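April
By Cosmin Furtună

I bought the Weritz foam letters for my granddaughter, who is at that lovely stage of wanting to know what everything starts with, and I've been meaning to write something up ever since. The bag holds 110 pieces and I paid 10 dollars for it at Grollport, so my expectations were modest.

Well, we've had a lot of fun with them! They're all lowercase, which suited me, as that's mostly what she meets in her storybooks. They're also very small, so I wouldn't leave them with a baby or with anybody who still puts things in their mouth — ours is nearly five and past all that, thank goodness. The colours are cheerful and easy to tell apart, and the foam has a bit of give when you pinch it.

My grumbles are minor. The bag doesn't reseal (I've moved ours to an old biscuit tin), and a couple of the letters had rough edges. I'd also have liked more vowels, as we ran out of a's on Saturday halfway through everyone's names.

Our favourite game is sorting onto plastic plates, one colour of plate for letters in her name, another for Mum's, and a third for the leftovers.

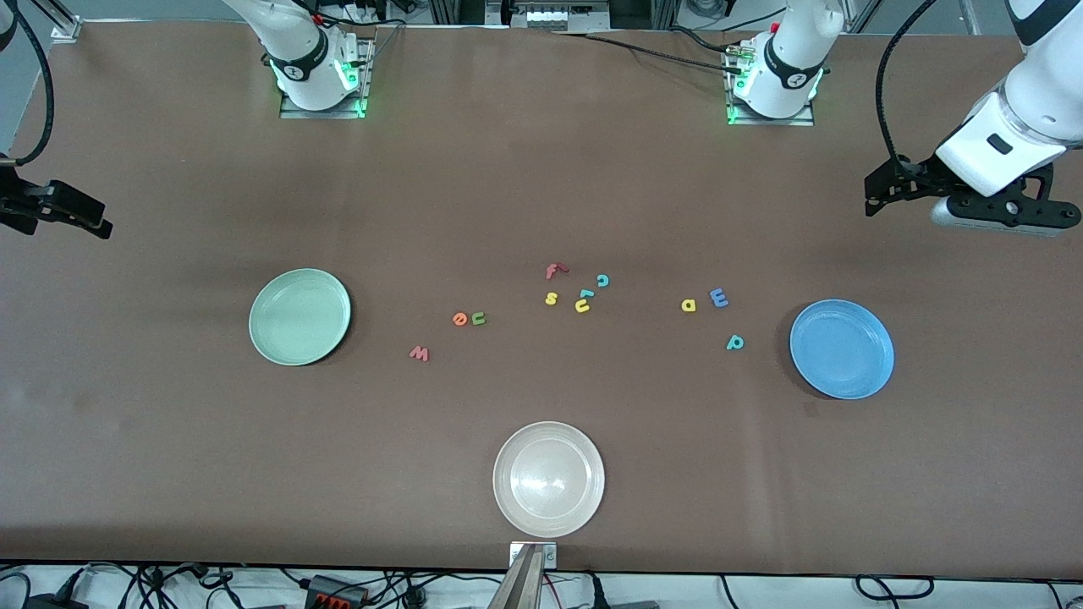
Weritz foam letters with the green, blue and white plates.

I'd happily buy a second bag, if only for the vowels.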